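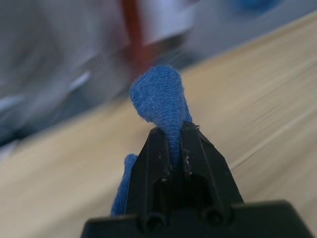 Section 3: Submitting a story to a Nustus anthology

Use this section once your account is open and your email address has been confirmed. It covers short fiction only. Poems, novel extracts and translations go through a separate form.

Before you start

Have the finished story saved on your computer, along with a biographical note written in the third person. You will also need to know which anthology you are submitting to. The two open at present are Desbridge (crime and mystery) and Grusano (ghost stories and the uncanny). Magalhães, the travel fiction volume, closed in June and no longer appears in the menu.

Preparing your manuscript

1. Open the story in your word processor and save a fresh copy under the story's title. Leave your own name out of the file name.

2. Remove your name, address and any dedication from the pages themselves. Check the headers and footers as well. Judging is anonymous, and a manuscript with a name on it will be sent back.

3. Set the text in a plain 12 point font, double spaced, with page numbers at the bottom centre.

4. Mark scene breaks with a single centred hash. A blank line on its own tends to vanish when the file is converted.

5. Save as .doc, .docx or .rtf.

Note: Either single or double quotation marks are fine for dialogue. Keep to one style all the way through.

Uploading

6. Log in and choose New Submission from the left-hand menu.

7. Pick the anthology. You can change this later, but only while the status still reads Draft.

8. Type the title exactly as it appears on the manuscript.

9. Paste your biographical note into the box. The limit is 235 characters, including spaces, and anything past that is dropped without a warning.

10. Select Choose File, find your manuscript, then select Upload. Wait for the green tick before you leave the page.

11. Select Preview and read through the converted copy. Accented letters and italics are the usual trouble spots. If something has gone wrong, delete the file, fix your original and upload it again.

12. Select Submit. The status changes from Draft to Received.

Caution: Once a story is marked Received it can't be edited. You can withdraw it and start over, but the new copy goes to the end of the reading queue.

Stories published before

Reprints are accepted for Grusano only. Tick the Reprint box and give the name of the magazine or collection and the year. Stories posted on a personal blog count as published - take the post down if you like, but still tick the box.

After you submit

Each story is read by two people, and a third if they disagree. Allow 22 weeks for a decision. Please don't write to ask about progress before then.

Questions about the form go to Rūta Vasiliauskas. Questions about rights, payment or pen names go to the series editor, Bronwyn Harawira. Both can be reached through the Contact tab.

Section last revised 7 July 2020.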